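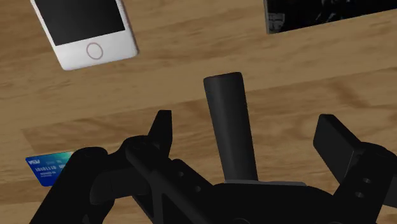
Stestine 탁상 집기 시뮬레이션 세트와 장비 구매 계획

작성: Sornard 장비계획팀
마지막 수정: 4월

Stestine은 로봇 팔을 사기 전에 먼저 돌려 보려고 만든 탁상 작업 시뮬레이션 세트입니다. 스마트폰이나 신용카드처럼 책상 위에 흔히 놓여 있는 납작한 물건을 두 손가락 그리퍼로 다루는 에피소드가 들어 있고, 같은 저장소에 구매 계획표와 견적 비교 양식도 함께 넣어 두었습니다. 데이터만 필요한 분은 episodes 폴더로 바로 가셔도 되는데, 저희가 제일 재미있게 만든 건 사실 planning 폴더입니다! 시뮬레이션에서 나온 숫자가 예산표의 어느 칸으로 들어가는지 끝까지 따라갈 수 있게 해 두었거든요.

왜 시작했나

작년까지 저희 팀은 카탈로그를 펼쳐 놓고 가반하중과 스트로크만 비교해서 그리퍼를 골랐습니다. 그렇게 산 첫 그리퍼는 상자와 컵은 아주 잘 잡았는데 책상에 붙어 있는 카드 한 장 앞에서는 손가락 끝이 계속 미끄러졌습니다. 결국 핑거팁을 따로 주문했고, 어댑터를 또 주문했고, 다음 분기 예산에서 돈을 당겨 왔습니다. 그때 누군가 회의록 맨 아래에 "다음에는 가상으로 먼저 떨어뜨려 보자"라고 적은 게 이 저장소의 첫 줄입니다.

해 보니 정말 좋았습니다. 손가락 모양을 바꾸는 데 파일 하나만 고치면 되고, 책상 높이를 바꿔도 아무도 렌치를 들 필요가 없습니다. 무엇보다 구매 요청서를 쓸 때 "이 정도면 될 것 같다"는 문장이 눈에 띄게 줄었어요.

들어 있는 것

- episodes: 에피소드 400개. 성공과 실패를 모두 남겼습니다.
- layouts: 책상 위 물건 배치 26종. 물건의 종류, 위치, 회전 각도가 배치 파일마다 다릅니다.
- grippers: Jarov 그리퍼 모델과 손가락 끝 변형들. 형상 파일과 관절 설정이 나뉘어 있습니다.
- planning: 예산표, 납기표, 견적 비교 양식, 구매 요청서 초안.
- notes: 회의에서 나온 질문과 답. 정리가 덜 되어 있으니 너그럽게 봐 주세요.

각 에피소드에는 위에서 내려다본 컬러 영상, 관절 각도, 손가락 벌림 값, 접촉력 추정치, 그리고 결과 표시가 들어갑니다. 컬러 영상은 렌더링이고 실제 촬영분은 한 장도 섞지 않았습니다. 실물 촬영분은 장비가 들어온 뒤에 별도 세트로 낼 계획입니다.

물건과 배치

배치는 일부러 평범하게 잡았습니다. 나뭇결이 있는 책상, 그 위에 얇은 물건 몇 개, 넉넉한 빈자리. 처음에는 물건을 잔뜩 쌓은 배치도 만들었는데 그러면 실패했을 때 그리퍼 탓인지 배치 탓인지 구분이 안 돼서 구매 판단에 쓸 수가 없었습니다. 쌓인 배치는 extra 가지에 남겨 두었으니 궁금하시면 꺼내 보세요.

그리퍼의 링크가 카드 일부를 가리는 에피소드도 그대로 두었습니다. 카메라를 어디에 달지, 한 대로 충분한지 두 대가 필요한지를 정할 때 이런 에피소드가 제일 쓸모 있었습니다. 저희는 여기서 보조 카메라 한 대를 예산에 넣기로 했습니다(원래 계획에는 없던 항목입니다).

결과 표시

결과는 네 가지 값 중 하나입니다.

- lifted: 물건이 책상에서 떨어졌고 끝까지 유지됨
- dropped: 들었다가 놓침
- slid: 들지 못하고 밀려남
- missed: 닿지 못함

구매 판단에는 slid를 가장 눈여겨봅니다. missed는 대개 제어나 인식 문제라 소프트웨어 쪽에서 손볼 수 있지만, slid가 몰려 있으면 손가락 끝을 바꿔야 할 가능성이 높고 그건 곧 견적서에 한 줄이 더 생긴다는 뜻이니까요. 배치별 집계는 planning 안의 summary 시트에서 자동으로 갱신됩니다.

예산표 읽는 법

이번 계획의 총액은 796만 원이고 부가세를 포함한 금액입니다. 팔 본체는 Sheikh 실험실에 있는 것을 함께 쓰기로 해서 빠져 있습니다. 표의 항목은 다음과 같습니다.

1. Jarov 그리퍼 본체와 제어 케이블
2. 교체용 손가락 끝 두 벌
3. 손목 어댑터 플레이트
4. 천장형 카메라와 보조 카메라, 고정대
5. 작업용 책상과 비상정지 스위치
6. 설치 당일 인건비와 운송비
7. 예비비

항목마다 '근거' 칸이 있는데, 여기에는 에피소드 번호나 배치 번호를 꼭 적습니다. 근거가 비어 있는 항목은 표에서 노란색으로 바뀝니다. 처음 표를 돌렸을 때 거의 전부 노란색이어서 다 같이 웃었던 기억이 나네요. 지금은 운송비와 예비비만 노란색입니다.

손가락 끝을 왜 두 벌이나 사느냐는 질문을 자주 받습니다. 납작한 물건용으로 끝이 얇은 것과 일반용으로 넓적한 것을 번갈아 쓰려는 계획이고, 근거 칸에 두 종류를 비교한 에피소드 번호를 모두 적어 두었습니다. 한 벌로 버티는 안도 표의 두 번째 탭에 있습니다.

납기와 일정

그리퍼 납기는 견적 기준 13주입니다. 길죠! 그래서 발주 순서를 금액이 아니라 납기 순으로 짰습니다. 그리퍼를 가장 먼저 발주하고, 기다리는 동안 책상과 카메라를 설치해서 보정까지 끝냅니다. 어댑터 플레이트는 도면이 확정되어야 가공을 맡길 수 있으니 그리퍼 치수표를 받는 즉시 넘깁니다.

기다리는 기간에도 할 일이 많습니다. 손가락 끝 변형을 더 시험할 수 있고, 책상 표면의 마찰 값을 실제 상판 시편에 맞춰 고칠 수 있고, 카메라 위치를 시뮬레이션 안에서 몇 번이고 옮겨 볼 수 있습니다. 이 기간을 공백이라고 부르던 때가 있었는데 이제는 일정표에서 가장 빽빽한 구간이 되었습니다.

빠른 시작

1. 저장소를 내려받고 layouts 폴더에서 배치 하나를 고릅니다.
2. config 파일의 gripper 항목에 쓰려는 모델 이름을 적습니다.
3. run_episode 스크립트를 실행합니다. 화면 없는 서버라면 headless 옵션을 켜세요.
4. 결과가 episodes 폴더에 저장되면 update_summary를 실행합니다.
5. planning의 예산표를 열고 근거 칸의 번호가 맞게 이어졌는지 확인합니다.

예산표만 가져다 쓰셔도 됩니다. 그리퍼 말고 컨베이어나 흡착 패드를 계획하는 분도 근거 칸과 납기표는 그대로 쓸 수 있을 거예요. 항목 이름을 바꿔도 수식은 깨지지 않습니다.

알려진 한계

- 얇은 물건의 접촉 계산은 아직 거칩니다. 카드가 책상 면을 살짝 파고드는 에피소드가 있고, 해당 번호는 notes에 모아 두었습니다.
- 휘어짐은 다루지 않습니다. 모든 물건이 단단한 물체로 처리되므로 종이나 비닐을 살 근거로 쓰면 안 됩니다.
- 조명은 한 가지 설정뿐입니다. 카메라 기종을 고를 때는 실물 대여 시험을 같이 하시길 권합니다.
- 배치 파일의 물건 글자는 장식용 텍스처입니다. 문자 인식 평가에는 맞지 않습니다.
- 그리퍼 내구성과 유지비는 이 세트로 알 수 없습니다. 예산표의 유지비 칸은 공급사 답변을 받아 손으로 채웁니다.

이용 조건

연구와 교육, 사내 구매 검토에 자유롭게 쓰실 수 있습니다. 다시 배포할 때는 Stestine 이름과 버전을 적어 주세요. 예산표에 적힌 금액은 저희가 받은 견적에 따른 것이니 그대로 옮기지 마시고 꼭 새 견적을 받으시기 바랍니다.

다음 버전 계획

다음 버전에는 Jarov 그리퍼 실물에서 측정한 손가락 벌림 값과 시뮬레이션 값을 나란히 넣으려고 합니다. 둘이 얼마나 어긋나는지 저희도 무척 궁금합니다! 차이가 크면 예산표의 예비비 계산식도 바꿀 생각이고, 바꾸기 전과 후의 표를 모두 공개하겠습니다. 새 배치 제안은 이슈로 올려 주세요. 배치 파일과 함께 어떤 장비를 고르려는 상황인지 한두 줄 적어 주시면 먼저 살펴봅니다.

문의: 저장소 이슈 게시판 | © Sornard 장비계획팀 | 맨 위로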